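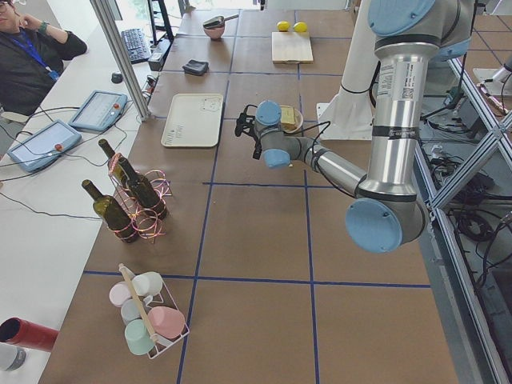
Living / Kitchen & Table / Storage
4 min read

A Place for Every Bottle

By Padmavathi Venkataraman

Readers who wrote to this magazine in May asked most often about kitchen pieces that spend the year in a cupboard. Wine racks and serving trays led the list. The Givon household survey, which drew 127 replies, found that almost 45 of those homes owned a rack and kept it out of sight.

Anil Menon, who advises on small kitchens, recommends that a wire rack stand near the edge of the table, with a cutting board and a tray within reach. Blue painter's tape on brown paper allows a layout to be tried before shelves are bought.

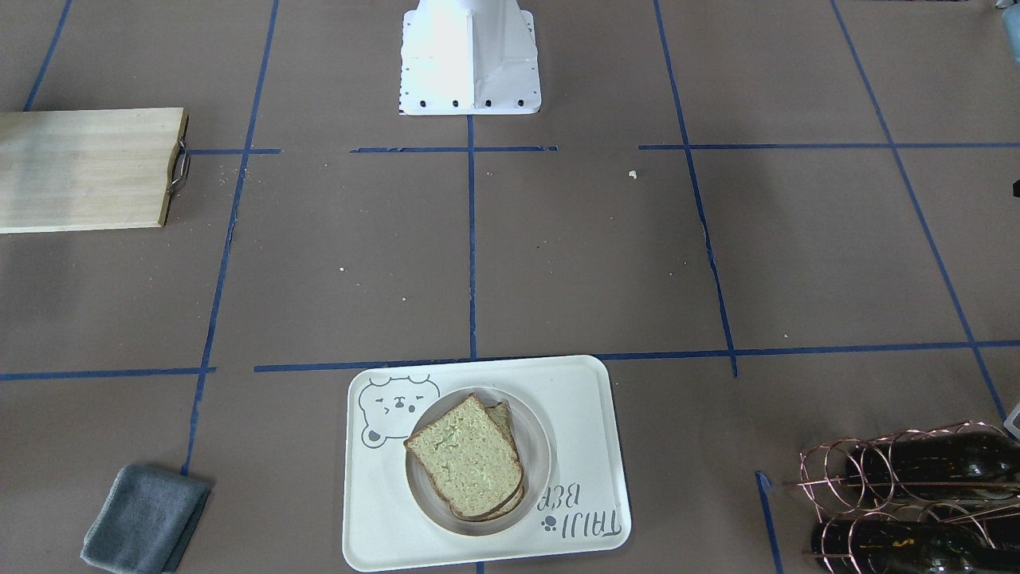 Choosing a Tray

A raised rim is preferred for glasses. Rounded corners are easier to wipe clean, and a pale finish suits most tables.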